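Stadley Player Absence Records

Match availability and return-to-play data for a regional soccer league

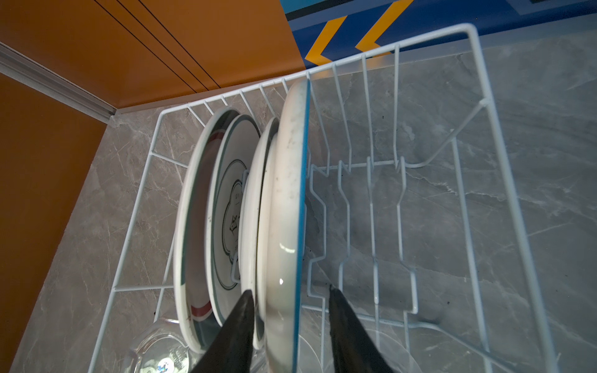 White wire dish rack with a blue-rimmed plate standing in it.

Maintainer: Fumiko Nakajima
Last updated: 15/05/2023

Contents

The set holds 1286 absence records from 11 clubs in the Stadley league. One row is one spell away from play, whether the cause was an injury, an illness or something else. A player who was out twice has two rows.

Files

absences.csv – one row per spell
clubs.csv – club codes and home grounds
notes.txt – changes made by hand

Main columns

player_id: random number, not linked to shirt number
club: two-letter code
reason: injury, illness, personal, unknown
matches_missed: league games only, cups are left out
returned: yes, no, left club

How it was collected

Club secretaries filled in a form after each match round. Naveed Dogar merged the forms and Milan Kuipers checked them against the team sheets. Where the two disagreed, the team sheet was used.

Known problems

Two clubs did not send forms before July, so their early rows come from team sheets alone and mostly have "unknown" as the reason. Long illnesses are grouped under one label – no diagnosis is stored anywhere in the set. Spells longer than 40 matches are entered as 40.

Goalkeepers on the bench are counted as available.

Use

Free for study and club use. Please do not try to match rows to named players. Corrections go to Ineke Aerts, with the club code and row number.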